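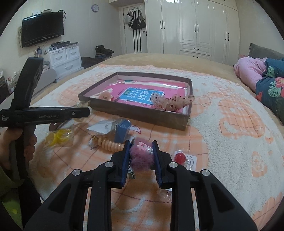
Last revised: April
By the Kettani Reference desk, automation section

Closed-zero offset

A closed-zero offset is a measurement fault in hand-held grippers used to record manipulation data. It occurs when the jaw-width sensor is set to zero while something is still between the pads. Every width recorded afterward is too small by the thickness of the trapped material, until the sensor is zeroed again. A robot trained on such recordings tends to close its jaws farther than the human operator did.

The fault is best known from the Kiston set, a collection of two-handed recordings of small household goods, in which it went unnoticed until a robot broke parts during evaluation at Prustia. It is also called a false zero, or, in the Prustia maintenance notes, a "fat zero."

Background

In hand-held collection, a person carries out a task with a gripper in each hand. The grippers have the same jaw geometry as the ones mounted on the robot, so that a grasp made by hand can be repeated by the machine. Two kinds of data matter most for replay: the position of the gripper over time and the opening between the pads. Position is usually worked out from a camera and motion sensors on the tool. Opening may be read from the camera view, from markers on the jaws, or from a rotary encoder on one of the linkage pivots.

The encoder type is simple and works in poor light. Many low-cost encoders, however, report only change from a starting point. They do not hold an absolute position through a loss of power. The operator therefore closes the jaws fully after switching on, and the software stores that reading as zero. On the Andilent grippers used for the Kiston set, the procedure was a squeeze held for two seconds, followed by a tone.

The tone meant that the encoder had stopped moving. It did not mean that the pads had met.

Mechanism

If the pads close on an object during the zeroing squeeze, the encoder comes to rest early. The software has no reference against which to compare the reading and accepts it. With a 3 mm obstruction, a true opening of 10 mm is then recorded as 7 mm. The error is constant through the session as long as the linkage does not slip. This makes it hard to see in a plot, where the shape of each grasp looks normal.

Removing the obstruction after zeroing does not correct the fault. It does leave a trace: if the jaws are later closed on nothing, the recorded width falls below zero. In the Kiston software, negative widths were clipped to zero before they were written to disk. The step had been added to remove small noise around the closed position, and it removed the only direct evidence of the offset as well.

Common obstructions reported for the fault include:

folded plastic film from packaging
hair ties and elastic cord
loose fiber from plush or furry items
adhesive residue on the pad face
a grain of hard debris lodged between pad ribs

Soft material produces the least predictable error. A tuft of fiber may be pressed nearly flat by one operator and held several millimeters thick by another. Ribbed pads grip small goods well but also hold film in the grooves, where it can be missed in a quick look at the tool.

The two hands are zeroed separately. An offset on one side only is more common than an offset on both, and in the Kiston set the left gripper was affected more often. The reason was not established. One explanation put forward in the review is that right-handed operators cleaned and checked the right tool with more care. Another is that the left tool was usually the one steadying a wrapper, and so ended more sessions with film on it.

Effect on a trained robot

A learned controller treats recorded width as a target. Where the recording says 7 mm, the robot drives its jaws to 7 mm, even if the original grasp was made at 10 mm. The result depends on the object.

Rigid objects stop the jaws, and the motor then pushes toward a position it cannot reach. Force rises to whatever limit has been set in the drive. Soft objects are compressed more than intended, often with no harm. Thin, hollow, or sprung parts are the worst case. They give way at first and then crack, which the controller does not register as a failed grasp.

Mixed data makes the behavior harder to diagnose. If only part of a training set carries the offset, the controller may reproduce it under some conditions and not others, following cues such as lighting, background, or the type of item handled. An evaluation that uses only firm, blunt objects can pass without any sign of trouble.

The Kiston case

The Kiston set contained 3000 episodes of picking up, sorting, and putting away small goods, many of them still wrapped. Collection took place in a number of homes and offices over one winter. Operators worked in sessions of up to an hour and switched the grippers off between sessions to save the batteries, so each session began with a new zero.

A controller trained on the full set was evaluated at Prustia on a two-arm bench. The planned run was 200 trials. It was halted early, after a sprung plastic clip broke in the jaws and a fragment landed outside the marked work area. The bench had a low front guard, which was meant to keep hands out and was not rated to stop fragments. There were no injuries. Two earlier trials in the same run had ended with cracked parts and had been logged as successes, as both items reached the correct tray.

The first inquiry looked at the robot. The drive was tested against a gauge block and found to be accurate, and the pads were changed. The fault came back with the new pads. The force limit was then lowered, which stopped the breakage but caused heavier items to be dropped, and this change was withdrawn.

Attention moved to the recordings after an engineer compared the stored width with the camera view for the same moment. In one episode the stored width was zero while the pads were plainly apart and holding nothing. A search for long flat runs at exactly zero turned up other sessions with the same pattern, which was how the clipping step came to light.

Extent

The review used the pad edges in the wrist camera view to estimate true opening, and compared the estimate with the stored value at several points in each episode. By this method 866 episodes were found to carry an offset of more than 1 mm on at least one hand. In 339 of them the offset was above 2.5 mm. Smaller offsets could not be separated from the error of the camera estimate and were left alone.

Episodes from the same session nearly always shared the same offset, as expected from the mechanism. A few sessions showed a step partway through. These were traced to a loose set screw on one encoder hub, a separate fault with a similar signature.

Correction

Most affected episodes were repaired by adding the session offset back to the stored width. This was possible wherever the camera had a clear view of both pads for a few frames. Episodes in which the pads were hidden by fluffy or bulky items for most of the recording could not be repaired with confidence and were dropped from training.

Clipped values required separate treatment. Once a negative reading had been written as zero, the original could not be recovered by adding a constant. The repair tool marks such stretches as unknown and fills them from the camera estimate.

A controller trained on the repaired set completed the evaluation without breakage. The comparison is limited, as the bench guard, the item list, and the force limit had also been changed by then.

Prevention

Measures adopted for later Andilent units fall into hardware, software, and working practice.

Hardware. The relative encoder was replaced by an absolute one. The closed position is now set at the factory and stored in the tool. Field zeroing is still available after a pad change.

Software. Negative widths are stored as read. A session with a reading below minus 0.5 mm is flagged at upload, and the operator is asked to repeat the check. The zeroing tone now sounds only if the new zero agrees with the last accepted one.

Working practice. Operators close each gripper on a 10 mm gauge at the start and end of a session and wipe the pad faces in between items that shed. Packaging is moved out of reach of the jaws before zeroing. The end-of-session check was resisted at first on grounds of time, and it remains the step most often skipped.

Robot side. Evaluation benches at Prustia were fitted with full-height clear guards, and eye protection is required when brittle items are on the list. A trial in which the item is damaged is scored as a failure wherever the item ends up. Motor current is logged with every grasp, and a rise with no matching change in width stops the arm.

Related faults

Linkage slip is a sudden change in the relation between encoder angle and jaw width, usually caused by a loose fastener. Pad wear produces a slow drift in the opposite direction: with thinner pads, the true gap is larger than the stored value for a fixed linkage angle only if the zero was set before the wear took place. Time skew between camera and encoder can look like an offset while the jaws are moving, but disappears when they are held still.

See also: jaw-width calibration; force limiting; data clipping; two-handed collection

Contact the Kettani Reference desk | Copyright Kettani Reference | Back to top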